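Subject: Re: [sim-demos] How many demonstrations before first training?
From: Mounir El-Sayed
Date: 2023-05-19

On Tuesday Yusuf wrote:
> We have 100 episodes in Draltier and the policy still misses the
> grasp. Should I collect more of the same, or change the layout?

Dear Yusuf, dear all,

I would change the layout first. In our Zoter set we have now 400 simulated episodes, and the early ones are too similar to each other. The policy learned one path of the arm and did not look enough at the objects.

Now we move the loose gray parts on the table after every 15 episodes. We also record with the gripper starting at different heights. The pictures are from our simulation.

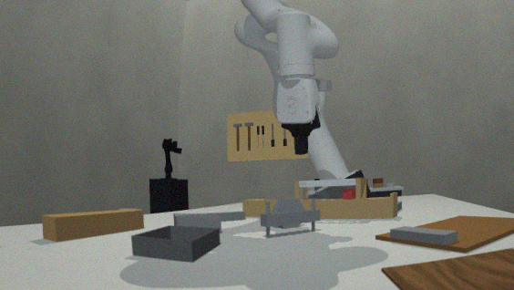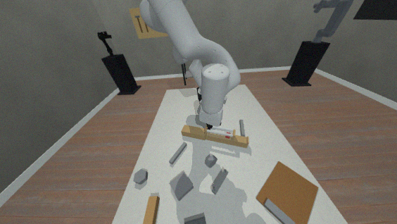
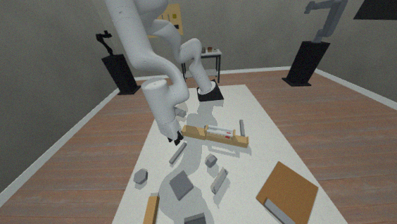
Pisport answered me off the list that changing the layout so often makes the failed episodes difficult to compare, and that it is better to keep 4 fixed layouts only for testing and never train on them. I agree with this and I will add it to our protocol.

One question from my side: do you keep the episodes where the operator corrects the grasp in the middle? We deleted them until now, and I am not sure it was right.

Best regards,
Mounir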